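Reading the Veins: Marble for People Who Just Want a Nice Counter
Speaker notes, Afonso Barros, Prondside Library evening talks, 7 p.m.

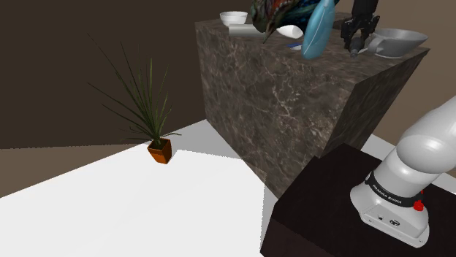
Brown marble finish with tan and white veining on a big block of a counter.

Slide 1. Leave it up while people sit down. Say hello, thank the library, ask who has marble at home and who has something that looks like marble. Plenty of hands go up twice. Great, both groups are in the right room!

My way in: I spent four years at the Dwivedi yard moving slabs before I ever looked at one properly. Then a customer asked me why the lines all leaned the same way and I had no idea. I went home and read until two in the morning. I still get excited about this and I'm going to try not to talk too fast.

Slide 2. What a vein is. Start with limestone. Shells, mud, a warm sea floor, a very long time. Bury it, heat it, squeeze it, and the calcite regrows as tight interlocking crystals — that's marble. The veins and streaks come from whatever else was in there: clay, iron minerals, bits of carbon. Iron tends to give you the rusts and yellows, carbon the grays. Some veins are cracks that filled up later with clean white calcite, and those are my favorites, because you can sometimes tell which crack came first by which one cuts across the other.

(Pass the two hand samples around now. Start one on each side of the room. The big one is heavy, warn people.)

Slide 3. Cutting direction. Do the layer cake bit. Slice straight down and you see stripes. Slice flat across and you get clouds and swirls. Same block, completely different kitchen! The trade words are vein cut and cross cut, and fabricators will be delighted if you use them. Pause here, people like to write this down.

Slide 4. Corners. When the top, front and side are all covered, ask where the veins go at the edge. On a mitered edge with matched pieces they run over the corner and down. It takes planning and wastes stone, so it costs more. Ask to see the layout drawn on the slab before anyone cuts. Tell the Sirnosano story: the hotel desk, slab 479, the piece that got turned end for end, and how I walked past it for a month before I saw it. Keep it short this time.

Slide 5. Printed and poured. Be fair to these. Porcelain, laminate and engineered quartz have come a long way and they shrug off lemon juice, which real marble never will. How to spot a print: find one odd little mark, then look for its twin. If the same squiggle shows up again farther along, you're looking at a repeat. Check a raw edge too, if there is one. With stone, the color goes on through.

Stomine sample board goes up on the easel. Let people come and touch it at the break, and don't tell them which squares are real until the end.

Slide 6. Living with it. Acid etches marble, and sealer won't stop that. Sealer slows down stains, a separate problem. Wipe up wine, tomato, vinegar. Use a pH-neutral cleaner. A honed finish hides etching better than a polished one. Dark stone shows dull spots and crumbs more than people expect, so take a sample home and look at it in the morning and again with the lamps on.

Questions. Likely ones: can scratches be polished out (light ones, often yes), is granite tougher (yes, much), can I put a hot pan on it (use a trivet).

Hand lenses back in the box before people leave. Board answers are taped to the back of the easel.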